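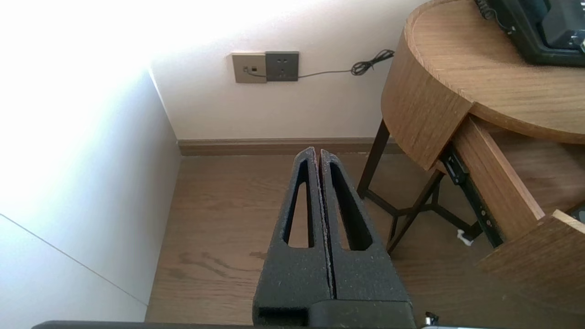 View from the wrist: two fingers, a wood-look floor, and a side table with its drawer out.

Frequently asked questions for hosts and operators, Dulberg home collection

What are you collecting, exactly?
Short stretches of a person guiding the gripper through household chores: opening drawers, closing drawers, putting small things in drawers, taking them out again. The learning system gets the wrist video and the finger positions. It does not get your opinion of the drawer, though operators are welcome to write that in the notes field.

How many examples does one home give?
We aim for 125 good ones per piece of furniture. The Vadau set, our first, closed at 1104 examples over all homes. Foley is at 700 and still open.

Why so many of the same drawer?
Because the system is a slow student with a perfect memory. Show it one approach and it will learn that approach, including the part where you sneezed. Start from a different spot each time, and vary how far you open the drawer.

Do I need to tidy up first?
Please don't. A cable hanging on the wall is fine. So is sunlight on a white wall, and so is whatever lives on top of the table. The homes we want this to work in have all of those. Do put away letters, family photos and anything with your address on it.

Should I move the furniture to make room?
No. Leave it where you normally walk around it. If the arm can't reach a handle, the operator skips it and logs "no reach." We have plenty of those and they are useful too.

What counts as a failed example?
Dropping the object, missing the handle, or stopping before the task is done. Keep these and tag them "fail." What we throw out is video with a covered lens, or a recording with no finger data. In the Vadau set we threw out 201, most of them on one Thursday that we no longer discuss.

Can I fix a bad grasp halfway through?
Yes — let go, back off and try again without stopping the recording. Recoveries get their own tag. They are worth more to us than a flawless run, a comfort to new operators.

My fingers (the gripper's) look worn. Do I change them?
Check them before each session. If the tips don't line up when the fingers come together, swap the pair and note the time. Never swap just one. We tried it, and the system learned to lean.

Who gets to see my home?
The labeling team, and the people training on the set. Hosts can ask for their recordings to be removed until the set closes. Once Foley closes, new homes will go into the Ballen set under the same terms.

Will the robot open my drawers when I'm out?
It has trouble enough when we're all watching. The arm leaves with the operator at the end of the session.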